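Unit 9: Folding and creasing sheet material
Course notes, Werkum workshop. Prepared by Pramila Bhatt and Girish Tiwari.

9.1 Work surface
Folding is done on a flat, hard surface with no seams under the piece. A surface with joints or a raised edge transfers its line to the underside of the strip. Wipe it down before starting and keep tools out of the fold area.

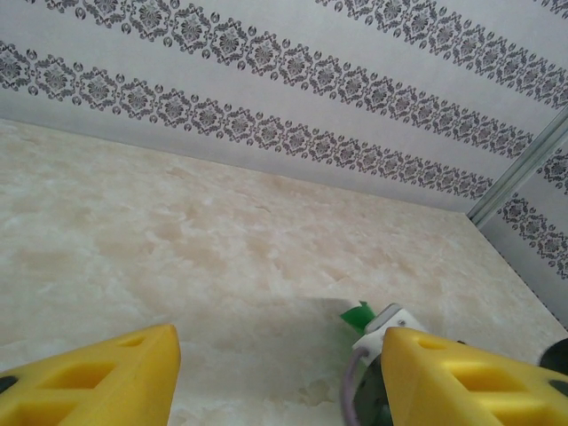

Cut strips to a width of 40 mm before marking. Mark on the inner face only. Pencil lines left on the outer face count as a defect in the June assessment.

9.2 Creases
A crease is a line along which the material has yielded. A bend springs back when the load is removed; a crease holds part of its angle. Thicker stock needs a score line first, cut to no more than 50 percent of the thickness. Fold away from the score.

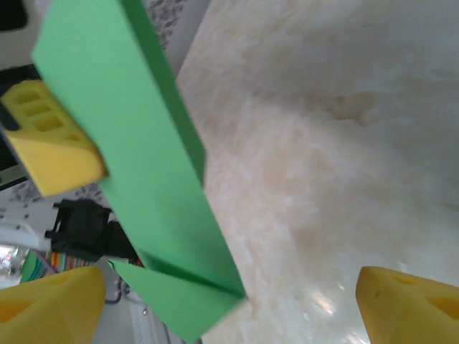

Hold the finished angle for 10 seconds, release, and measure. Record the difference as springback, in degrees. Repeat on a fresh strip, never on the same crease.

9.3 Triangular pieces
Support the piece from both sides and leave the point free. Check the faces for twist before setting it down.
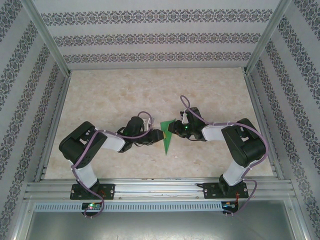 Fig. 9.3. Green triangular piece held from two sides, point downward.

Reading for next session: Bansal, section 10. Questions to Madhu Pant.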